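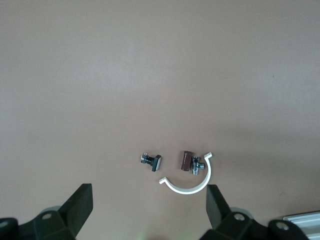
Slide 1. White curved bracket and small parts on a tabletop.

Home | Programs | Events | Resources | Contact

Speaker notes: Keeping Spare Parts in Shared Buildings
Reading time: 2 min

Slide 2. Welcome
Good afternoon, and thank you to the Kendbridge Property Association for the invitation. My name is Nerea Toledo, and I manage building records for the Jelgate housing office. This session concerns the storage and labeling of small repair parts. Questions will be taken at the end. (Pause while the handout goes around.)

Slide 3. Where we started
When the Jelgate office merged its two stockrooms, staff found 801 separate items listed in the parts ledger. Many entries read only "bracket" or "fitting, small." Repair crews were ordering new parts while matching ones sat on a shelf in the next room. Rhun Penry's report on the merger is in your packet. Please turn to the table on the second page.

Slide 4. The record card
Each part now has a card giving its size, the material, the building it serves, and the supplier's order number. The card is filled out at the time of delivery. A part without a card goes to the holding shelf and may not be issued. Supervisors should expect complaints during the first month. Ours came mostly from the plumbing crew, and the rule stayed in place.

Slide 5. Labels
Write the name the crews use first and the catalog name second. In the Pugh building, the same fitting was known by three names, and the card must carry all of them. Paper labels failed in the boiler room. We moved to stamped tags there and kept paper elsewhere.

(Skip slide 6 if time is short.)

Slide 6. Discontinued parts
The Sorken Street apartments use window hardware that is no longer made. We hold 13 complete sets and do not break them up for single pieces. Any request for one of these sets requires the signature of the building manager. The form is in the packet, behind the report.

Slide 7. Annual count
The full count takes place in December, when repair requests are low. Over two days, staff check each shelf against the ledger. Differences are reported to the office in writing and corrected before the new budget is opened.

Slide 8. Questions
Repeat each question for the back of the room. Refer billing questions to Rhun Penry. The room must be cleared by 4:30 p.m.

This site uses cookies to improve your visit. Accept | Manage settings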